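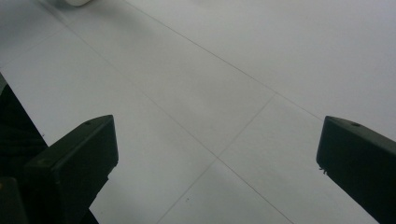 Notes on demonstration quality, hand-held gripper
1 January 2025

I have been recording demonstrations for the pick-and-place policy since the Lyons unit opened, and the total now stands at 2701. The first 2000 were collected over the teleoperation link. The rest were done with the hand-held gripper, which is faster to use and much easier to teach to a new operator.

The two sets do not mix as well as I had hoped. With the remote link, the operator's motion passes through the arm's own speed limits before it is logged, so every recorded path is one the arm can follow. A person holding the gripper has no such limit. My wrist will happily turn at a rate the arm refuses, and the log records it without complaint. I now run a filter over each session and drop any episode where the joint solver saturates for more than 200 milliseconds. It removes more than I would like, mostly from the approach phase.

Pale tile is a separate problem. The tracker wants texture, and a light floor under even lighting gives it grout lines and little else. Grout lines repeat. If the tool moves quickly over them, the pose estimate can slip by one whole tile and then carry on looking perfectly healthy. I have started every floor episode with a slow sweep to build the map, then a pause, then the reach. Kwesi Mensah at Kekier suggested keeping the sweep in the raw file and trimming it at export, and that is how the scripts work now.

Other changes to the procedure:

Fingers fully open at the start of each episode. Half-open starts taught the policy to hesitate.

One grasp per episode. If I miss, I stop and discard it. Recovery attempts go in their own folder, labelled as such.

Approach from at least three directions per object position. I had been favouring my right side without noticing, and the policy copied it.

Finger calibration at the start of the session and again after any knock.

The Rernimex export tool still writes gripper width in the wrong units when the calibration file is missing. It gives no warning. Check the first few rows by eye before you start a training run, or you will lose a night to it as I did.

The target is 4000 episodes before I retrain from scratch. Until then I am fine-tuning on the filtered set and testing at the Enonham bench, where the floor is dark and the tracker behaves itself. Grasp timing is better than last month — release is still late.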